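A morning at the Mutwood open studios
Visit notes, January

Mutwood holds its open studios on a Tuesday, which tells you something about who they expect to come. I got there just after ten, paid nothing, was handed a folded map with the second floor printed upside down, and spent the next three hours trying to work out whether I was looking at an art school, a business park or a very long funding bid.

The building is an old print works on the Jadthorpe side of the canal. The leaflet calls it "a living home for painting and pattern". There are studios on two floors, a gallery on the ground floor and a café that had run out of milk by half past ten.

I started in the gallery because it was raining and the gallery was by the door. The main show is called Onus, a group exhibition of recent painting with a wall text longer than some novels. According to the text, the work "asks who carries the weight of the picture". I read it twice and I still don't know who does. There are good things in it all the same. Nesma Berrada has four small panels of rooftops in bad light, painted thinly and then scraped back so that the board shows through, and they are better than anything said about them. She has hung them low. I had to stoop, and I was glad to.

The large canvases opposite are by Euan Dow, who was there in person and happy to talk. He told me the paintings came out of a residency in Guimarães, where he spent a spring looking at tiles. I could see the tiles. What I couldn't see was what he had done to them apart from making them two metres tall. He said scale was the argument. I said that scale was expensive, and he laughed, so either he agrees or he has heard it before.

Upstairs is where the pattern people are, and the mood is different. Doors open, kettles on, people working or doing a fair impression of it. Natsumi Wada cuts her own blocks and prints on paper she buys in batches of 100 sheets, of which she expects to throw away ten. I asked why she doesn't cut that down. She said she had tried and the prints got worse. It was the most convincing thing I heard all day.

Her subject, more or less, is the wave. She has no patience with the idea that every curling line with a crest on it comes from one famous Japanese print, and she pulled out a drawer of copies from pattern books, textile scraps and shop wrapping to show how far the thing has travelled. I am less sure than she is that all these curls belong to one family. A spiral is an easy shape to arrive at by accident. But she knows the material and I don't, and you do start noticing it on every surface. 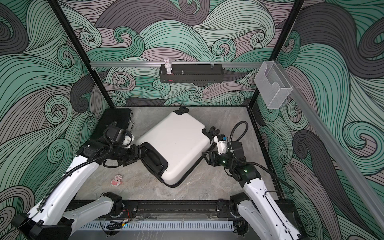

Wave pattern on three walls, teal-green, grey and mauve, with a white bunny in the basket.

The talk at noon was given by Shaimaa Metwally on "ornament after ornament", a title I had been dreading. She was clear, quick and rather funny about the twentieth century's habit of calling decoration a crime and then buying the curtains anyway. My complaint is with the slides, which went by at a terrible speed - I wanted a full minute with the carved screens and got perhaps four seconds. Questions were cut short for the raffle.

I did not stay for the raffle. I went back up to the end studio, where Nawal Chraibi was re-gluing a frame and didn't mind being watched. She makes drawings in brown ink of plants that have died on her windowsill. There are 167 of them in the series so far, numbered on the back, and she sells them singly, which seems a pity. Seen in a row along a shelf they add up to a sort of diary. One on its own is a dead fern.

On practical matters: the lift works but you have to hold the button in. Prices were on request nearly everywhere, a habit I dislike more each year. If you want people from Jadthorpe to buy a print, put a number next to it. Only Wada and Chraibi had done so, and theirs were the only two rooms where I saw a card machine come out.

The Onus show stays up until the end of the month. The studios upstairs are by appointment, and the side entrance on the canal path is the one that's open.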